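Workshop tips: planning a budget for a small robot arm

Updated 3/2/20

The arm is the part everyone prices first, and it is rarely the part that breaks the budget. If you take apart old desktop computers and want an arm to handle the drives, write down every step of the job before you ask for a quote. Opening the case, clearing the cables, lifting the drive, setting it down. Mark which steps you will keep doing by hand. On a first setup, side panels and cables should stay with you.
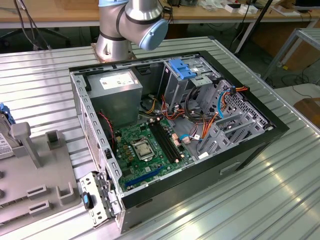 Set a ceiling and split it. Ours was $3000 for everything except the arm, and we went over. The final figure was $3554, and most of the overrun was in the table and the trays.

Table. Buy a ribbed or slotted aluminum top if you can. Wood is fine for the bench behind it, where you keep boxes and hand tools, but it moves with the weather and you will be teaching your positions again in December. Measure the largest case you expect to open, lying on its side, and leave room next to it for a tray.

Trays and fixtures. Get a price for these early. Fullgate quoted us $988 for a set cut to our drawing. Printed ones cost less but plan on replacing a few. Order one tray, use it for a week, then order the rest.

Gripper. Ask what the fingers cost as spares. Narrow tips get into a drive bay more easily than wide ones, and they bend more easily too. Visodik sells them in pairs, Genenen only as a full kit – check this before you pick a brand.

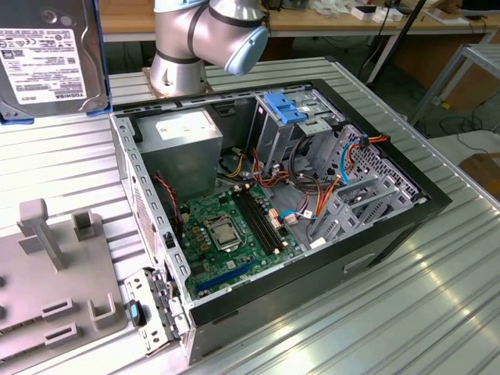 Cables. Allow for longer ones than the drawing says. An arm needs slack at full reach, and the cable should not cross the place where you stand. Cable ties and clips are cheap, so put in a full bag.

Stop button. It should be within reach from where you load the table. If the standard lead is too short, pay for the longer one. Don't leave this for next year's budget.

Screws. Go over the gripper screws with the right size hex or star key every 43 hours of running, or whatever your manual says. Buy a spare set of keys and keep them at the table. 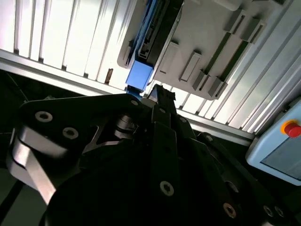

Used equipment. A used arm can be a good buy if the controller comes with it. Ask for the hours and the software version in writing, and ask to see it move at full reach. Chaturvedi lists refurbished units with a short warranty – read what it says about shipping both ways.

Keep a tenth of the total back until the arm has run for a month. The missing bracket or the wrong plug comes out of that.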